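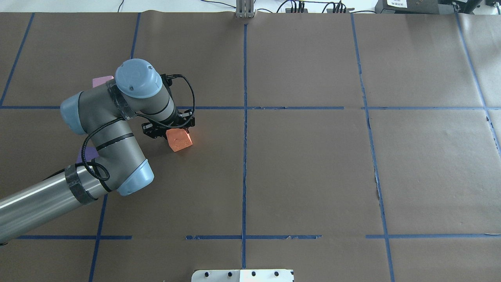
Greneck > Get involved > Calls for participants

About Benches Write-ups Calls Contact

Come help us write the rules for small robot arm benches

Posted 16 Jun 2026 by Orysia Lytvynenko

Hi! I'm Orysia, I run the bench practice group at Greneck, and I'm looking for people who work next to small robot arms and have opinions about it. Strong opinions are fine. Mild ones too, as long as you're willing to say them out loud in a call with strangers.

We're putting together a shared code of practice for tabletop arm work: picking things up, putting them down, recording the runs, letting a colleague take over halfway through the afternoon without anything getting bent. The working name is Fleda. The big safety standards cover a lot of the serious stuff and we're not trying to replace them (please keep following them, and please keep your risk assessment up to date). What they don't tell you is how your tape should be laid, who gets to move the cables, or what you write down when the table covering rips in the middle of a batch. That's the level we're working at.

I have 30 places for this round. It's open to anyone over 18 who has spent time operating, teaching or supervising a bench arm in the past year. Technicians, students, people running demos, people who label the recordings afterward and mutter at their screens, all welcome. You don't need a degree and you don't need to have written a standard before. I hadn't!

What you'd be doing

First, you read the draft. It's short, and I've tried hard to keep the word "shall" under control. Then you use it at your own bench for four weeks and keep a log. The log is a plain form, a few minutes at the end of each session: what you followed, what you skipped, what was annoying. Skipping a rule is useful to us, so please don't tidy up your log to look good. Last time a whole lab at Vudby ignored the section on resetting objects between runs, and when we asked them, the section turned out to be badly written. We threw it out and started over.

There are also three group calls, an hour and a half each, where we go through the clauses people fought with. Consolacion Lagman chairs those. She's much stricter about time than I am, which everyone seems grateful for.

The last bit is a review of the final text in November. You get to vote on each clause, and if you vote no you get a box to explain yourself in.

A taste of the draft, so you know what you're getting into

2.1 Mark the work area so that anyone standing at the table can see where objects may be placed. Painter's tape is fine. If you use a grid, write down which cell is which and keep the note at the bench.

2.4 Check tape lines and table covering before the first run of the day. A gap in a line or a tear in the paper gets logged before you fix it. After the fix, log that too, with the time.

3.2 Any cable that runs along the outside of the arm must have enough slack for the full range of motion you plan to use, and no more than that. Move the arm slowly through its range and watch the cable the whole way.

3.5 Hands stay out of the marked area while the arm is enabled. Want to nudge a block? Stop the arm first. Yes, every time.

4.1 Before you end a session, put down whatever the gripper is holding. Don't leave a block in the fingers over lunch.

4.3 The person taking over reads the last log entry before touching the controls.

Clause 3.5 is the one I get the most email about. People say it slows them down, and it does! I still want it in, but I'd love logs from folks who have tried it for real, with session times, so we're arguing over something better than my gut feeling. And 2.4 is a bit of a mess at the moment. We can't agree on how big a gap in the tape has to be before it matters, or whether it depends on who or what is relying on the line. If that sounds like your kind of argument, please, please apply.

What you need

- Regular access to a bench arm through all four weeks. Any make, any gripper.
- Permission from whoever is responsible for the bench. We'll send a one-page form for them to sign.
- Your site's own safety training, already done. We can't give you that.
- A decent connection for the calls. Camera on or off, your choice.

We don't need your recordings, your code, or anything your employer would get twitchy about. The logs ask about practice only, and we take names and sites off before anyone outside Greneck reads them. If you change your mind partway through, tell me and you're out, no form, and I'll delete your logs if you want me to.

What you get

Each participant is paid $675: half after the second call, the rest when your final review is in. If your employer won't let you take outside money, we can pay it to the lab or leave it, just say so when you apply. You'll be named in the finished document unless you'd rather not be. There's also a small pot of $2,000 for the whole group, for people who need child care or a sign language interpreter to make the calls. Ask me early for that one and I'll do my best to sort it out.

The first round gave us 278 log entries and I read every one of them (some of you write very long logs, and I enjoyed it more than I should admit). This time we've got help from Enriquez, who are lending us a person to sort the entries by clause.

How to apply

Send me a note through the contact page with "Fleda round two" in the subject line. Tell me what kind of bench you work at, how often you're on it, and one rule you follow there that you think is silly or one you wish existed. A paragraph is plenty. No résumé, please.

I'd like a mix of places, so if several of you apply from the same lab I may only take two. I'll write back to everybody, including the people I can't fit in this time, and I'll keep a waiting list in case someone drops out.

Not sure whether your setup counts as a bench arm? If it's bolted to a table and you can reach the far side of the work area without climbing on anything, it probably does. Write to me anyway and we'll figure it out.

Orysia

Recent calls and posts

Fleda round one: what we kept and what we cut
Handover notes that people will read
Wanted: proofreaders for the cable section
Notes from our visit to Vudby
How we pay participants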